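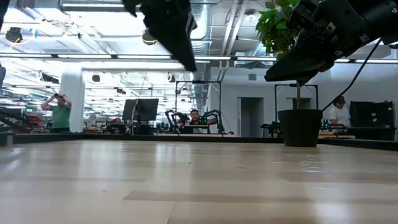 Windthorpe Junior Karting: progress report, second period

To: Clerkodberg Fund, grants office
From: Flynn Ngata, program lead

This report covers April through July. The spending sheet was sent separately with receipts attached.

Track time

We ran all of the practice sessions in the plan except one in May, when Hartley circuit closed for barrier repairs. The circuit gave us a replacement evening in June at no charge. Drivers in the program completed 1,241 timed laps over the period, compared with 829 in the first period. Most of the increase comes from the longer evenings. We now start at 5:30 and can keep karts on track until a little after 8.

Lap times have come down for most of the group. The biggest gains were in the wet, where several drivers had no experience before this spring. Braking into the hairpin is still the weak point, and Hartley's instructor has asked for more work there before anyone moves up to the faster class.

Racing

The team entered the Naltlow regional series in the cadet and junior classes. We had planned to enter cadet only. The junior entry was possible because the spare chassis was ready earlier than expected. Our best result was a second place in cadet at the June round. In the same round the junior kart retired with a broken chain guard, and we lost the points from the final. The guard has been replaced and the mounts on the other karts checked.

One driver received a time penalty for a start infringement. We reviewed the start procedure with everyone before the July round and had no further penalties.

Equipment

We bought 2 rebuilt engines under the equipment line, as agreed. Both were sealed by the series scrutineer and have been raced. Tires are wearing faster than budgeted. The new surface on the back section at Hartley is rougher than the old one, and a set now lasts three sessions instead of four. If this continues, the tire line will be overspent by almost $700 at the end of the season. We would like to cover this from the travel line, where we are under budget after sharing a trailer with another team for the away rounds. Please let us know if that needs a formal change request.

Safety

There were no injuries that needed treatment off site. Two helmets were retired after impacts. All neck braces and rib protectors were inspected in April and will be inspected again before the fall rounds.

Next period

Two rounds of the Naltlow series remain. We will also hold the open practice evening that was moved from spring, and begin data logging on the junior kart. The logger is on order, with delivery expected in August.

Windthorpe Junior Karting | Contact the program office | Back to top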